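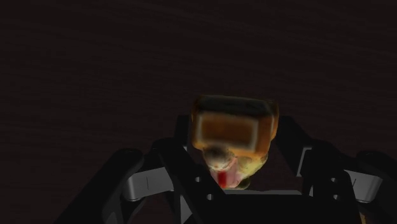
Imis Spielplan – Hilfe und Support
Ticket: Verlegtes Heimspiel steht doppelt im Plan, Gastverein sieht alten Termin
Bereich: Spielverlegung / Hallenbelegung
Status: gelöst

Anfrage von Spielbetrieb Lollereck

Liebes Imis-Team,

erst einmal ein herzliches Dankeschön, dass ihr beim letzten Mal so geduldig mit uns wart, als die Trikotfarben nicht übernommen wurden. Das läuft seitdem wunderbar! Heute habe ich leider wieder etwas, und ich hole ein bisschen aus, damit ihr nicht zurückfragen müsst.

Unsere ersten Handballdamen sollten im November zu Hause gegen Parri spielen. In unserer Halle wird aber im November der Boden abgeschliffen (das wussten wir beim Staffeltag noch nicht, sonst hätten wir natürlich gleich anders geplant), und deshalb haben wir mit Parri vereinbart, das Spiel in den Dezember zu schieben. Die Kolleginnen dort waren sehr nett und sofort einverstanden. Anwurf soll um 16 Uhr sein statt wie bisher um 15 Uhr, weil vorher noch die C-Jugend dran ist.

Ich habe den Antrag ganz normal gestellt: Spiel aufgerufen, „Verlegung beantragen“, neuen Termin eingetragen, Halle ausgewählt, abgeschickt. Parri hat zugestimmt, die Staffelleitung auch, beide Häkchen sind grün. So weit alles prima.

Jetzt steht die Partie bei uns im Vereinsplan aber zweimal: einmal im November mit 15 Uhr und einmal im Dezember mit 16 Uhr. Parri schreibt mir, dass sie nur den alten Termin sehen. Und auf der öffentlichen Seite steht wieder nur der neue. Ich habe mich abgemeldet und wieder angemeldet, einen anderen Browser genommen und es auch auf dem Handy probiert, überall dasselbe Bild. Was mir am meisten Bauchschmerzen macht, sind die Schiedsrichter, denn die bekommen ihre Ansetzung ja automatisch. Nicht, dass im November zwei Leute vor einer Halle ohne Boden stehen.

Könnt ihr den alten Termin bitte löschen? Selbst traue ich mich nicht, da kommt eine rote Meldung, dass das Ergebnisformular mit gelöscht wird.

Viele liebe Grüße aus Lollereck

Antwort vom Imis-Support

Hallo nach Lollereck,

vielen Dank für die ausführliche Schilderung, so etwas liest man bei uns gern, da kann man gleich loslegen. Und gut, dass Sie bei der roten Meldung auf „Abbrechen“ gegangen sind. Bitte löschen Sie auch weiterhin nichts von Hand.

Wir haben uns Ihren Vereinsplan angesehen und finden dort ebenfalls beide Einträge. Der Termin im Dezember ist der gültige. Der im November hängt noch an einer Hallenreservierung. Dazu zwei Fragen:

Wurde die Halle im November über Jitia gebucht, also über das Belegungsmodul, oder direkt im Spielplan?
Gibt es für die Saison eine Serienbuchung für die Heimspiele der Damen?

Die Schiedsrichteransetzung haben wir für beide Termine vorerst angehalten. Es geht also keine Nachricht hinaus, bis wir das geklärt haben.

Freundliche Grüße
Imis-Support

Antwort von Spielbetrieb Lollereck

Oh, das mit den Schiedsrichtern beruhigt mich sehr, danke!

Zu den Fragen: Ja, wir buchen alles über Jitia. Und ja, es gibt eine Serie, die habe ich im Sommer angelegt, gleich für alle Heimspiele auf einmal, das ging so schön schnell. Immer 40 Minuten Aufbau vorneweg, dann das Spiel. Für den Dezember habe ich die Halle danach einzeln dazugebucht. An der Serie selbst habe ich nichts geändert, hätte ich das müssen? In der Anleitung steht auf Seite 12 nur, dass die Halle „frei“ sein muss, und das war sie.

Antwort vom Imis-Support

Hallo noch einmal,

damit haben wir es, und Sie haben nichts falsch gemacht. Wenn ein Spiel aus einer Serienbuchung heraus verlegt wird, müsste der Spielplan den alten Hallentermin aus der Serie lösen. Das klappt, solange der neue Termin im selben Monat liegt. Bei einer Verlegung über den Monatswechsel bleibt die alte Reservierung stehen und zieht das Spiel beim nächtlichen Abgleich wieder in den Plan. Der Gastverein bekommt seine Daten aus der Reservierung, die öffentliche Seite aus dem Antrag, daher die unterschiedlichen Anzeigen.

So bekommen Sie es sauber:

Jitia öffnen und unter „Serien“ die Heimspielserie der Damen aufrufen.
Den Novembertermin anklicken und „Aus Serie lösen“ wählen. Bitte nicht „Serie bearbeiten“, sonst ändern sich alle übrigen Heimspiele mit.
Den gelösten Termin freigeben.
Im Spielplan die Partie im Dezember öffnen und „Halle neu zuordnen“ drücken.
Den Abgleich über Nacht abwarten.

Geben Sie uns danach bitte kurz Bescheid, dann schalten wir die Ansetzung wieder frei.

Freundliche Grüße
Imis-Support

Antwort von Spielbetrieb Lollereck

Guten Morgen zusammen,

gestern Abend alles der Reihe nach gemacht (beim Lösen aus der Serie habe ich dreimal geschaut, ob ich auf dem richtigen Knopf bin) und heute früh steht das Spiel nur noch einmal drin, Dezember, 16 Uhr, richtige Halle. Parri hat mir auch schon geschrieben, dass es bei ihnen jetzt stimmt. Die Aufbauzeit ist beim Einzeltermin allerdings weg, die trage ich nachher von Hand nach, das ist kein Problem.

Ganz lieben Dank für die schnelle Hilfe, und wenn jemand von euch mal in der Nähe ist: Der Kuchen am Kampfgericht ist bei uns wirklich gut!

Antwort vom Imis-Support

Das freut uns sehr. Die Schiedsrichteransetzung für den Dezembertermin ist wieder aktiv, die für November ist gelöscht. Den Fehler beim Monatswechsel und die fehlende Aufbauzeit haben wir an die Entwicklung gegeben. Bis zur Korrektur gilt für alle Vereine mit Serienbuchung der oben beschriebene Weg.

Ticket geschlossen.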